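Fitness Jobs & Testers | Home Gym Gear | Participants Wanted

Want to row in your living room for eight weeks? (We'll lend you the rower)

Posted 2022-02-05 by Nanna Fogh
142 shares | 9 comments

Hi! I'm Nanna, and I run the home testing program at Lomar. We make rowing machines, and for the last year and a half I've been pestering everyone in the building to try the new one, which we call the Jornasano. They have all been very nice about it. But people who build rowers for a living are terrible testers, because they already know where the latch is and they already know you have to lean back a little before you pull. So I need people who don't work here, and I need them pretty soon.

The Jornasano is a folding rower for small homes. It uses a water tank for resistance, it stands up on its end when you're done, and it's supposed to be quiet enough that you can row while somebody else is on the phone in the next room. I say supposed to be. In our workshop it's lovely, but our workshop has a concrete floor and a very high ceiling, and I'd guess yours doesn't.

What you'd be doing

You'd have the rower at home for eight weeks. I'm asking for four sessions a week, each one at least 2000 meters. If you're already a rower you'll laugh at that. If you aren't, the first week is going to feel long, and then it gets a lot better (I went from zero to fairly smug in a month). You can go over 2000 whenever you like. A few people in the January group were doing 3000 by the end just because they had a good playlist on.

After each session you fill in a short form on your phone. It asks how far you went, how your back and hands felt, and whether anything squeaked, slipped or came loose. Once a week there's a longer one with room to write, and please do write! The most useful note I got in January was a long, cranky paragraph about the foot straps. Mikkel Blöndal, our lead engineer, taped it up over his bench and redid the straps in a week.

We'll also do two phone calls, one after week two and one at the end. They're with me, they take half an hour, and I'm easy to talk to.

Where the thing goes

I get asked about space more than anything else, so let me go into it. Unfolded, the rower needs a clear strip of floor a little longer than a couch, plus room for your elbows. Folded, it takes up less floor than a dining chair. It weighs as much as a big dog, and it has wheels, but I'd rather you didn't have to take it up and down stairs every day.

You do not need a spare room. You don't need a tidy home either. I'd love a mix of houses, apartments, basements, and those long skinny living rooms that open right onto the kitchen. Row next to the microwave if that's where the floor is.

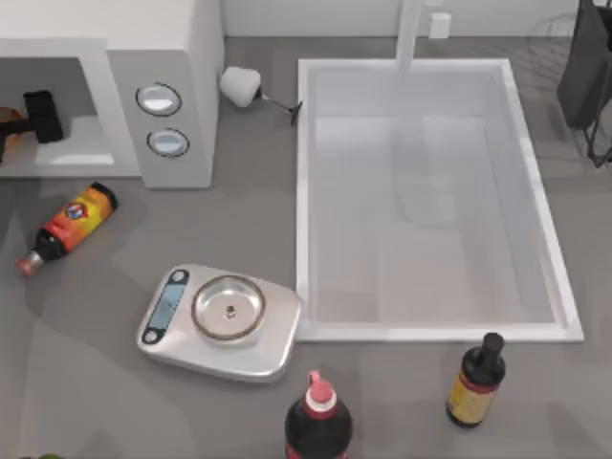 Kitchen counter with a white microwave, rendered view.

Carpet is fine, wood is fine, tile is fine with the mat we send. The one thing I can't use is a balcony or an unheated garage, on account of the water tank and the time of year.

Who I'm looking for

You should be 18 or over, and you should be OK to do moderate exercise. If you have a heart condition, a recent back injury or surgery in the past six months, please sit this one out, and if you're not sure, check with your doctor before you write to me. You need to live within an hour's drive of our workshop in Stendomholm, as we deliver and pick up the rowers in our own van. And you need a phone that can open a web form.

That's really it. I don't care how fit you are. I have plenty of keen people already and I could use more who haven't exercised in years, people who are taller or shorter than average, people over 60, and people with bigger bodies who are tired of gear that clearly wasn't built with them in mind. Two people in the same home can both take part on one rower – just send me separate applications and mention each other.

If you've worked for us or for another fitness equipment company in the past two years, I have to say no. Sorry! It's a rule from upstairs and I've already tried arguing.

What you get

We pay $920 for the full eight weeks, half after the first phone call and half after the last one. If you have to stop early because you got hurt or life got in the way, you keep whatever has been paid, and I'll sort out the rest fairly. You also get the rowing mat to keep, and when it's over you can buy your test rower at a steep discount if you've grown attached to it. A surprising number of people do.

We bring the rower in, set it up, fill the tank and show you how to fold it. Please don't move the tank yourself when it's full. At the end we come and take it all away again.

The boring but important bit

You'll sign a short agreement that says you won't post photos or videos of the rower before it goes on sale. You can tell your friends you're doing it. Your form answers go to me and to Mikkel's team, and to Oddsson, the small outfit that crunches the numbers for us, who see a tester number in place of your name. Taking part is voluntary, and you can quit any time without giving me a reason.

How to apply

Send me an email through the contact form on this site with "Rower tester" as the subject. Tell me your age, your height, which town you're in, what kind of floor you've got, and how much exercise you do in a normal week – "none" is a perfectly good answer. A couple of sentences on why you'd like to do it would be nice too, but I won't grade your writing.

I read every application myself, usually at night with a cup of tea, so give me a few days to answer. I'm filling places as I go and I'll close the list when the rowers run out. If you don't get a spot this time, tell me whether I can hang on to your details, because there will be another group once the new seat is ready.

Questions are welcome in the comments. Somebody has already asked whether cats are a problem. Cats are not a problem, but do keep them off the rail while you're moving!

Nanna Fogh
Home testing, Lomar

Filed under: Paid Testing, Rowing, Stendomholm Area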